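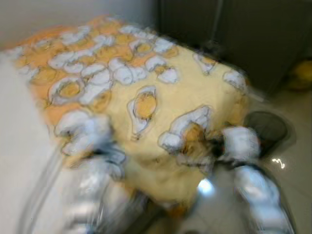
Brittany Sutherland has slept badly in four provinces and she is happy to tell you about all of them. There was the basement suite in Dramden with the furnace on the other side of the wall. There was a summer job on a fishing boat, where she learned to nap sitting up, and a stretch of night shifts at a bakery that left her wide awake at noon with the curtains clothespinned shut.

"I thought I was just a bad sleeper, the way some people are bad at parallel parking," she says over the phone on a Wednesday, with the kettle going in the background. "It was my whole personality for a while!"

These days she runs the Tremblay Sleep Circle, a free evening program at the Tremblay branch library, and the thing is a delight. People turn up in slippers. The lights go down at half past seven, somebody pours the herbal tea, and for an hour a room full of grown-ups talks about bedtime with the seriousness most of us save for hockey.

Sutherland started it after taking a course for shift workers. Most of what she learned there was plain stuff: get up at the same time every day, weekends included, go easy on the late coffee, and get out of bed for a bit if you're lying there stewing.

"The getting-up time was the one that did it for me," she says. "I'd spent years obsessing over when I went to bed. Then I picked a quarter past six and stuck with it, and it was awful, and by the third week I was yawning at ten like my grandfather."

The first meeting drew 6 people, two of whom had come for the tax clinic down the hall and stayed anyway. Now there are 26 on the list and the chairs have to be borrowed from the children's section, so a fair number of members spend the hour with their knees up around their ears.

Her favourite part is the reading. Every session ends with 20 minutes of something gentle read out loud, and the rule is that it can't have a plot anyone would stay awake for. They have had a guide to garden ponds, a history of the Budus ferry and most of a 1950s manual on canoe repair (a huge hit, apparently, and they may do it again).

"Being read to is wonderful and we all just give it up at eight or nine years old," says Sutherland. "Why? Who decided that? I had a retired trucker in tears over a chapter on varnish."
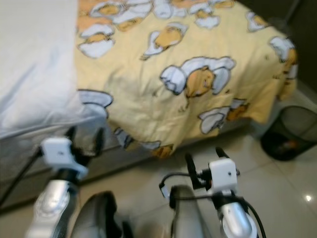
Denise, reached after a recent session, said she had come for the tips and kept coming for the canoe book, and that she now reads seed catalogues to her husband, who has yet to hear the end of the tomatoes.

Sutherland is careful about what the circle can do. She sends anyone who snores and gasps, or who has been awake for weeks on end, straight to their doctor, and she keeps the clinic's number taped inside the tea cupboard.

In September the group starts a second night at the Jusus community hall, aimed at new parents. Babies are welcome. She has already picked the book, a survey of prairie fence posts in 18 chapters.

"I read the first page to test it," she says, "and I had to go lie down."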